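Drodholm Electric and Connected Transport Forum
Minutes of the Programme Working Group

Date: 24 Feb 2019
Venue: Meeting Room 3, Chaturvedi House

Present: Harish Vashisht (Chair), Deepak Agarwal, Sushil Gautam, Iason Spanos
In attendance: Akash Joshi (minutes)
Apologies: none received

1. Minutes of the previous meeting

The minutes were agreed as a correct record, subject to one amendment at item 4, where "charging operators" should read "charging and fleet operators". The Chair signed the amended copy.

2. Matters arising

2.1 Mr Gautam reported that the letter to the bus depot had been sent. A reply was awaited.

2.2 The question of a shared glossary for speakers was carried forward. Mr Spanos had received comments from two members and asked for the remainder in writing.

3. September workshop on charging for depot fleets

3.1 Mr Agarwal presented the draft programme. It was proposed that the workshop run for a single day, with 6 sessions and a closing discussion. Members considered that the session on tariff arrangements should be moved to the morning, as several invited speakers would need to leave after lunch.

3.2 The Chair asked whether the programme gave sufficient attention to smaller operators. Mr Agarwal replied that the second session had been drafted with them in mind, but accepted that the title did not make this clear. It was agreed that the title be revised.

3.3 Vastari had offered to sponsor the refreshments. The group was content to accept, on the understanding that sponsorship would carry no speaking slot. Mr Gautam asked that this be stated in the confirmation letter.

3.4 The main hall had been held provisionally. Mr Joshi noted that the hold would lapse unless a deposit was paid, and was authorised to proceed.

Action: DA to revise the programme and recirculate. AJ to pay the deposit and write to Vastari.

4. Mutley vehicle data trial

4.1 Mr Spanos gave a progress report. Mutley units had so far returned 1038 journey records, all from vans on the Drodholm routes. A number of records lacked an end time, and these had been set aside for checking with the drivers.

4.2 Mr Vashisht enquired about the retention of location data. Mr Spanos confirmed that the consent form covered the period of the trial only. Members felt that the wording on deletion was difficult to follow and should be put more simply before any further drivers were asked to sign.

4.3 There was some discussion as to whether early findings should be shown at the September workshop. Mr Agarwal was in favour. Mr Gautam preferred to wait for the checked records. It was resolved that the matter be decided at the next meeting.

Action: IS to redraft the consent form and report on the incomplete records.

5. Any other business

Mr Gautam asked that papers be issued at least 3 working days before each meeting. Agreed.

6. Next meeting

To be arranged by correspondence. There being no further business, the Chair closed the meeting.

Signed as a correct record: H. Vashisht, Chair
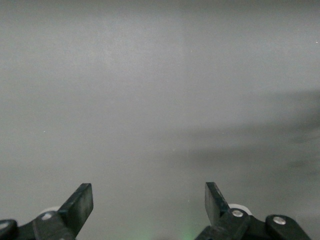 Grey surface with shadow to the right.

Contact the Forum office | © Drodholm Electric and Connected Transport Forum | Back to top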